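Trastbridge Community Board > Council and Local Politics > Ward boundary vote

clenda_mum
Anyone else watch the council meeting last night? They passed the new ward boundaries with two councillors dialling in, and I reckon that shouldn't count toward quorum. 642 of us signed the petition!

northside_kev
It counts. The rules changed in March, remote attendance is fine as long as they can be heard.

clenda_mum
One of them couldn't be heard for 20 minutes, Kev.

ferrylane
Kev's right on the rules but it still stinks. Sturkanell loses 200 voters to the Zwahlen side and gets nothing back. My street's split down the middle (favourite neighbours now in another ward, ha).

northside_kev
Every boundary splits somebody's street, mate. I'd rather that than lopsided wards.

ferrylane
Then hold it over a month and let people have a say. I'm emailing the clerk this arvo. 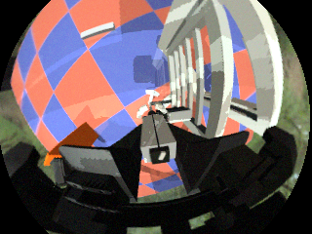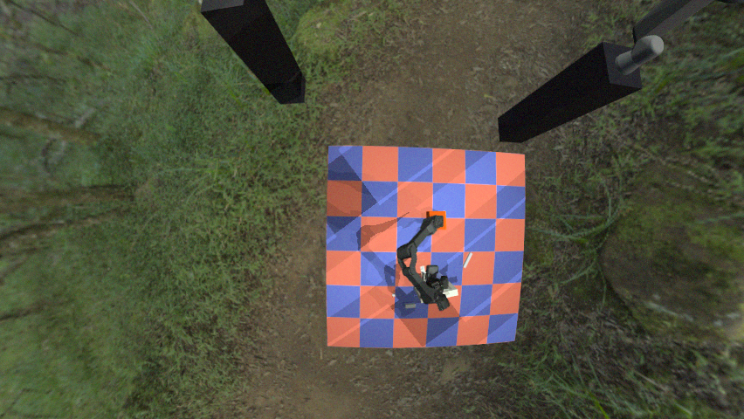
Orange and blue checks, two views, both computer renders

clenda_mum
Cc me in please, I'll bring the petition sheets.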